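4. Comparison of Finger Assemblies in Office Settings

4.1 Purpose and scope

The third part of the study compared two finger assemblies for the same hand-held gripper. Both were designed to be moved by a human operator during recording and later mounted on a robot arm without change, so that the view from the gripper camera stays the same in both cases. The first assembly, called Dullov in this paper, uses a flat rigid finger with a thin rubber face. The second, called Tosudine, uses an angled wedge with a ribbed, flexible section and a softer inner pad. The camera, lens, mounting plate and trigger were shared by the two assemblies and were not adjusted between them.

Earlier work by the authors reported results from a laboratory bench with a plain backdrop. Reviewers of that work asked whether the findings would hold in ordinary rooms, where the camera also sees furniture, glass and ceiling lights. The present section responds to that request. It covers object approach, closing and short-distance transfer on office desks. It does not cover drawers, doors or tasks that need two hands.

4.2 Materials and recording procedure

Recordings were made in offices at two sites, Fothergill and Enon. Furniture was left where it stood. Operators were asked to work from the visitor side of the desk where space allowed, and to begin each recording with the gripper drawn back so that the near rim of the desk was in view. Each operator completed 10 practice recordings with each assembly before any data were kept.

The target object for the comparison was a computer mouse. It was selected because its curved shell offers few flat surfaces for a rigid finger and because its width is close to the upper limit of comfortable opening for both assemblies. Other items on the desk served as distractors and were not to be touched. After the practice period, the study kept 320 recordings made with Tosudine fingers and 212 made with Dullov fingers. The difference in number reflects a delay in the delivery of replacement rubber faces for the Dullov assembly, and all rates given below are calculated within each assembly.

Operators were instructed to bring the open fingers down on either side of the mouse, to pause before closing, and then to squeeze the trigger at a steady rate. The pause gave a clear point at which finger placement could be measured. Figure 3 shows the Tosudine assembly in the open position at close range, with the right fingertip very near the side of the mouse and a wider strip of desk surface visible on the left.
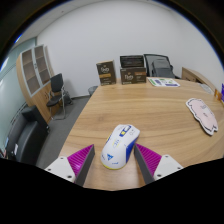 Figure 3. Open Tosudine fingers on either side of the target, seen from the gripper camera.

4.3 Measures

Three measures were taken from each recording. Lateral offset was defined as the difference between the two gaps, left finger to object and right finger to object, at the pause. Slip was scored by a reviewer who watched the closing motion at reduced speed and marked any movement of the object relative to the pads after first contact. Re-approach was recorded when the operator opened the fingers and moved back before a second attempt.

All scoring was done by a single reviewer, Ghislain Hiebert, who had not taken part in the recordings. The reviewer could not be kept unaware of the assembly in use, as the fingers appear in every video. This is a limit of the method. To reduce its effect, a second pass was made on a random portion of the recordings with the sound removed and the order changed. Agreement between the first and second passes was high for re-approach and lower for slip, where small movements of the object were hard to judge through the wide lens.

4.4 Lens coverage and position tracking

The wide lens was kept for both assemblies although it bends straight edges strongly near the border of the view. A narrower lens was tried in July and was set aside after the position tracker lost its estimate during low approaches. At close range the desk surface offers only wood grain and a few printed items, and the tracker depends on more distant features to hold a steady position. With the wide lens, cabinets, chairs and ceiling tiles remain in view during most of the approach, and the tracker has a better spread of points to work with.

Glass partitions were a concern before recording began. A reflected light moves in the view in a way that does not match the real geometry of the room, and the tracker may treat it as a fixed point. A mask was therefore prepared for the gripper fingers and the lower part of the view, but no mask was applied to glass. Tracking failures were logged and compared between rooms with and without partitions.

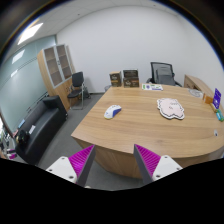 Failures were more common in rooms with partitions, but the effect was small next to that of operator speed. Fast wrist turns at the start of an approach accounted for most of the lost tracks. When the operators were reminded to turn slowly, the difference between the two kinds of room could no longer be separated from normal variation. The finger assembly in use had no clear effect on tracking, which was expected given that both sets of fingers were masked.

4.5 Results for grasp quality

Tosudine fingers tolerated a larger lateral offset at the pause. When one finger met the shell early, the ribbed section bent and the second finger was able to close before the object moved far. Under the same conditions the Dullov fingers tended to push the mouse sideways, and operators responded by opening and trying again. Slip was lower with Tosudine fingers at both sites.

The rigid fingers held one advantage. Once closed, they kept the object at a more constant angle during transfer – a property that may matter where the final placement must be exact. Operators also reported that the Dullov trigger action felt more direct, although the trigger itself was the same part.

4.6 Limits of the comparison

The results apply to one target object and to human operators. A person corrects offset by eye before closing, and a learned controller may not do so to the same degree. Wear of the ribbed sections was not measured. Tests of both assemblies on a robot arm, using controllers trained on the recordings described here, are reported in Section 5.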